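Clestel brings robot arms to its Urnitz repair hall

Jul 5, 2018

Computer refurbisher Clestel has started using robot arms on the strip-down line at its Urnitz site, where used office workstations are taken apart, tested and made ready for resale. The first two arms went into daily use in March and the rest were switched on last week, bringing the total to five.

The arms do a narrow part of the job. They reach into an opened machine, take out memory modules and loose cards, and put them in trays for testing. Staff still open the cases, unplug the cables, clean the boards and decide whether a machine is worth repairing. Anything with bent parts, missing screws or signs of a spill is passed straight to a bench and done by hand.

Clestel says no jobs have been cut. There were 11 people on the strip-down line before the change and there are 11 now, though the work has been shared out differently. Five remain on the line, loading machines and dealing with the ones the arms can't finish. The others have moved to testing and repair, where the company says it had been short of hands for more than a year.

Pay for those who moved has gone up by one grade after a training course at the company's other site in Clititz. Those who stayed on the line have kept their old grade, and this has caused some ill feeling. Staff representatives have asked for a supervision allowance, arguing that keeping an eye on an arm while preparing the next machine is harder than the old job. Talks are due to go on through the summer.

Workers on the line describe mixed results. Several said their wrists and thumbs were less sore at the end of a shift, as releasing memory clips all day had been the part of the work they liked least. Others said the day now felt more broken up. An arm stops when it isn't sure of its grip and waits for someone to press a button, and on a bad morning that can happen every few minutes. Bright reflections from metal cases were a problem in the early weeks, and the lamps over the line have been moved twice.

The noise level has also been a talking point. The arms are fairly quiet, but the air line that feeds the cleaning booth was rerouted to make room for them and now runs behind the break area. The company says it will be boxed in.

The control software comes from Kwak, which also trained the first group of operators. Under the agreement, Kwak's engineers were on site full time until the end of spring and now come in two days a week. Operators can change the order in which an arm works through a machine, but they can't alter its speed or the force it uses. Requests for that go to Kwak and are usually answered the next day – too slow, according to people on the late shift, who often have a different mix of machines from the one planned.

Older workstations have turned out to be the easiest for the arms to handle, with wide cases and plenty of space between parts. Slim desktop models are still stripped entirely by hand, and laptops are not part of the project at all.
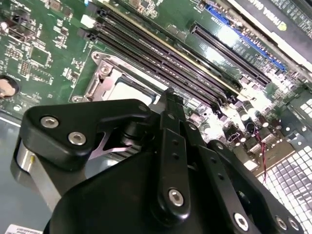
Who decides what happens when an arm stops in the middle of a machine?

The operator on that station does. They can let the arm try again, move it clear and finish the job themselves, or send the whole machine to a bench. Staff asked for this rule before the first arms were installed, and it is written into the shift instructions. Stops are logged against the model of computer and not against the operator, so a run of awkward machines doesn't count against anyone's record.

Output on the line has risen by around 5 per cent since March, less than the company had planned for. Managers put this down to the time spent on training and to a large batch of slim desktops that came in during the spring. They say the bigger gain has been in testing, where machines used to wait for days on the racks and are now mostly checked on the day they are stripped.

The Clititz site handles printers and screens and will not be getting arms for the time being. At Urnitz, the late shift will keep one station free of automation until the autumn – new starters will learn the whole job there by hand before they are put in charge of an arm.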